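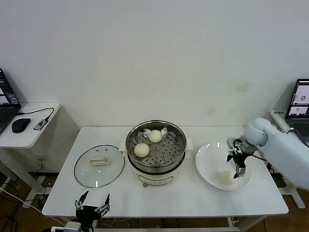

Steamer, lid and plate.

Section 8: Descaling your kitchen kit

I live in a very hard water area, so I've got far too much practice at this! These steps work for kettles, steamers, egg boilers and anything else that heats tap water in a metal dish. Check the maker's booklet first, and if it says something different from me, go with the booklet.

What you need

Citric acid in powder form (I buy the Pondalus tub, but any food-grade one will do), a measuring jug, a soft sponge and an old toothbrush. You'll want 46 g of powder to a litre and a half of water for heavy scale, and half that if you do it every month.

1. Unplug everything and let it go completely cold. I do mine on a Sunday before breakfast, when it's been off all night.

2. Take out any loose parts - trays, lids, filters - and put them in the washing-up bowl.

3. Mix the powder into warm water in the jug and stir until it goes clear.

CAUTION: Never mix citric acid with bleach or any bleach-based cleaner. Open a window too, if your kitchen is as small as mine.

4. Pour in enough to cover the chalky ring, and no higher than the maximum line.

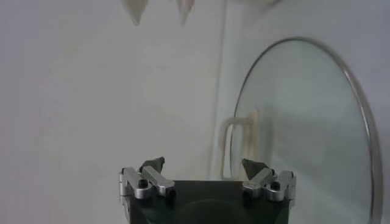 5. Leave it for half an hour. I used to boil the mixture as well, but you get a nasty sharp smell and I don't think it cleans any better. Go and do something else, and put a note on the plug so the rest of the house doesn't make tea with it (my lot did, once).

6. Tip it away and look at the bottom. If there's still a crust, brush it gently and go again with a fresh batch. Don't be tempted by wire wool!

7. Rinse three times, then fill with plain water, boil it and throw that away as well.

Note: White bloom on a metal base is scale. Brown or orange specks may be rust, and citric acid won't put that right. I had specks in my old Cuadros kettle and ended up replacing it.

How often?

I go by the sound. Once the kettle starts roaring and popping well before the boil, it's due. Jug filters help a bit, and I run a Dilanik one, but I still get scale by the end of the month. 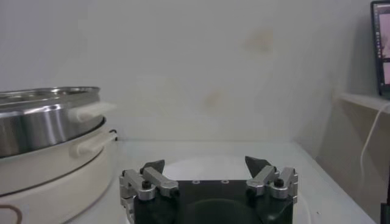
A reader wrote in to say that white vinegar does the same job for less money, mixed half and half with water, but that it wants a good hour and at least one extra rinse or your porridge will taste of chip shop. I've tried it since and I'd agree on both counts. For the loose parts in the washing-up bowl, the leftover mixture from step 3 is plenty - ten minutes' soak, then a proper rinse under the tap and leave them to drain.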